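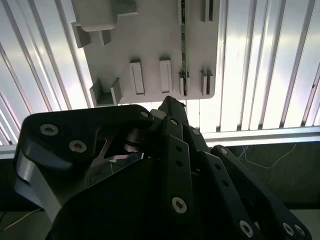
The White Board at Troddale: Gallery

Hi everybody, and welcome to the board page! A few of you have been asking what I've been going on about since the start of March, so I finally sat down and put something up. It's one picture for now (I have a terrible habit of waiting until I have a whole set and then never posting any of it), with a few lines about the bits that people ask me about the most.

The short version is that I like a flat white board with stuff sticking out of it. I've filled 3 notebooks with layouts, mostly rectangles, and Arash Najafi has very patiently looked through 2 of them. The project is called Plidorico, a name I came up with on the bus and now can't shake off.

The board by the blinds
Light gray-white, flat, nice rounded corners along the bottom. I love those rounded corners! A square corner would look so stern next to all the square blocks. With the vertical blinds behind it and all that light coming through, the whole thing looks brighter than it has any right to.

The two upright blocks
My favorites, right in the middle row. Each one has a shallow slot running down the face, and the left one is a touch taller than the right. I've grown fond of the mismatch. My sister says they look like two people waiting for an elevator, and now I can't see them any other way. They throw lovely soft shadows too.

The big one with the step
Up top on the left is the large rectangular block with the notch stepped into its lower edge, and two little square ones sit below it. I drew that notch so many times in the notebook that the page went fuzzy. Camis (our name for the drawing style with the heavy outlines, long story) made it look like a bathtub, so I went back to plain thin lines for the rest.

The angled pair
Down in the lower left corner there are two bracket pieces that make an open U, like a little cradle. One leans out and the other stands up straighter. It gets the most comments of anything on the board, and the most guesses. Best guess so far was a toast rack for a single slice. Please keep them coming, I write them all down!

The green strip
A narrow circuit board, dark green, running down to a small white holder block near the bottom. Everything else being so pale, it's the only real bit of color on there, and I do like it for that. If I were painting my kitchen tomorrow I'd want exactly this green on the door frame. (I'm not painting my kitchen tomorrow. The Chuang sample cards have been on the counter for weeks.)

The little clips
There's a pair of small white clip blocks side by side to the right of the strip, low down near the corner. They're easy to miss when your eye goes straight to the green, so give them a second look. Arash is a big fan and thinks they should get their own page.

A few odds and ends
Somebody wrote in to ask how many sketches there were before this. I went through the notebooks over two evenings with a mug of tea and got to 163, and that's leaving out the ones on envelopes.

If you'd like to use the picture for a school project or a newsletter, go right ahead, just put Troddale next to it and send me a link so I can be nosy. Comments are open underneath, and I read every one, though it can take me up to 2 weeks to answer when work gets busy.

Page last updated Mar 31, 2025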